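Trying out hand-held grippers on the laundry: some tips

I've spent a good part of July comparing two pairs of hand-held grippers, the Zutberg and the Lustel, and cloth is the thing that sorts them out quickest. Boxes are easy. A cotton top will find every weakness you've got, so start there!

Work on a bed if you can. A tabletop lets thin cloth slide about, and you end up chasing a sleeve for ages. Pinch a corner with the very tips of the fingers and take a bit more than you think you need (I like a proper bunch), then bring the second gripper in for the far corner and lift until the cloth goes taut between the two.

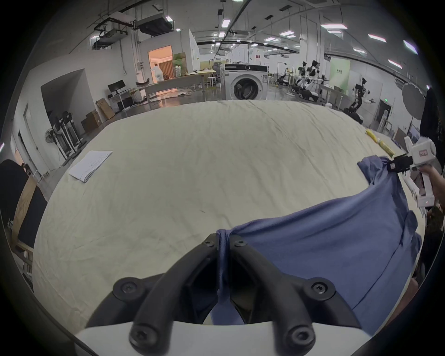
Keep your wrists low while you do it. I had mine up by my shoulders for the first 30 goes and my arms were useless by teatime. Apolinar Arellano, who was trying the Lustel, rests his elbows on the mattress, and I've pinched the idea.

Check the screws on the fingers before you start and again after lunch – a slightly loose finger feels just like a bad grip, and I blamed the poor Lustel for around 90 minutes before I got the hex key out.

Practise opening and closing over the bed before you go near any cloth, too. You want to know where the tips meet without having to squint at them.

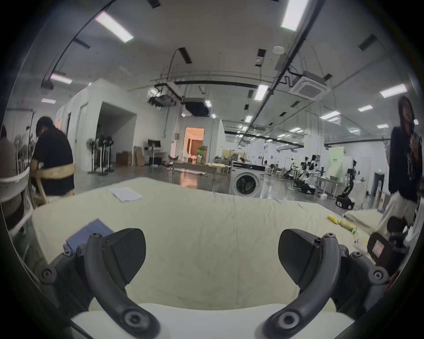
Fingers open over the mattress, with the washing machine further back.

For thick towels I'd pick the Zutberg, which has the stiffer squeeze. For shirts and pillowcases the Lustel wins easily, and it's kinder on the thumb. I haven't tried either on socks yet. I'm saving those for when the new pads come.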